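Jusetti Work Table, Model 2376
Institutional furniture for schools, clinics and shared workrooms

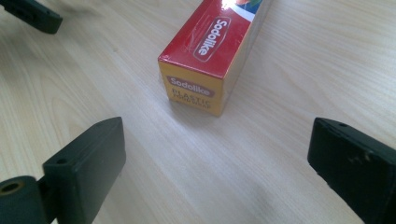

Overview

The Jusetti Work Table is supplied by Gikby to public and private institutions that require a plain, durable surface for daily use. It is suited to reading rooms, mail rooms, staff kitchens and classrooms. The table is delivered flat and assembled on site with the hex key provided.

Surface and finish

The top is light-colored wood with a clear finish. Grain varies from one piece to the next, and matching across a group of tables cannot be guaranteed. Customers ordering for a single room should state this on the order form so that tops may be drawn from the same batch.

Sizes

Model 1894 - small, seats two
Model 2376 - standard, seats four
Model 2707 - long, seats six

All models share the same leg set. Leg height may be adjusted at the foot to correct for uneven floors.

Care

Wipe with a damp cloth and dry at once. Do not use bleach, scouring pads or wax polish. Hot dishes should be placed on a mat. Minor scratches may be treated with the Wike repair kit, sold separately.

Warranty

The frame and top are covered for 5 years from the date of delivery. Fading caused by direct sunlight is not covered, nor is damage from outdoor use. Claims must include the model number, printed on the underside of the top.

Ordering and delivery

Orders are accepted from schools, health services and registered organizations. Orders for the start of the school year should be received before August. Delivery is made to the ground floor - upper floors can be arranged at additional cost.

Replacement feet and leg bolts remain available for discontinued models, including the former Iltico series.

Contacts

Institutional sales: Maribel Castaño
Parts and warranty claims: Yaneth Ccori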